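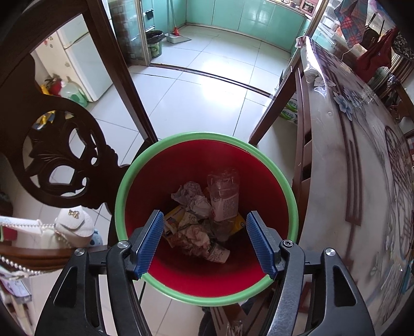
Harkent Water permits for the new season go on sale Sunday at 7 a.m. at the tackle counter in Dralent. Cash or card. Bring last year's permit if you had one, it saves filling out the form again.

---

There are 100 full-season permits and that number is not going up. Last year they were gone before lunch. Day tickets are separate and you can still get those at the gate.

---

Match dates are on the board in the shop. The first one is the pairs match in April. Draw at 6:30, all in at 8, all out at 2. If you miss the draw you get whatever peg is left, and that's usually one of the shallow ones by the road.

---

Sellero is covering the pairs payout again. $500 to the winning pair, and the rest of the pool gets split down to fourth. They are also putting up a rod for biggest single fish. It has to be weighed at the scales, a photo of it on the mat won't count.

---

Change for this year: pegs 1 through 21 are on the dam wall and they are now match only on match days, even if the match isn't full. Pleasure anglers can use the far bank and the point. Please don't ask the steward to move the line for you.

---

Bait rules are the same except for one thing. No more than two pints of maggots per angler per day. Corn, worms and pellets are fine. Nuts are still banned, cooked or not.

---

Somebody asked about keepnets. Matches only, and they need to be dry when you show up. If yours is wet you'll be fishing with one of the club nets and there are only a few of those.

---

Carp people: the longest stay is 72 hours, then a full day off the water before you can come back. That counts for both banks. Moving from the point to the far bank does not restart the clock.

---

The path behind the El Sherbiny boatyard is open again. It's the short way to the point if you have a barrow. The gate code is the one printed on the back of your permit – last year's code is dead.

---

Water was low when I walked it this week. You could see the old fence posts off peg 14, so if you fish there, keep your line to the left of them or you'll be losing rigs all day.

---

Roach were topping in the corner by the inlet around dusk. I had a few on a single maggot about four feet down, nothing over half a pound. No sign of the bream yet.

---

Junior permits are free up to age 12 with an adult permit holder. You still need to put their name down at the counter.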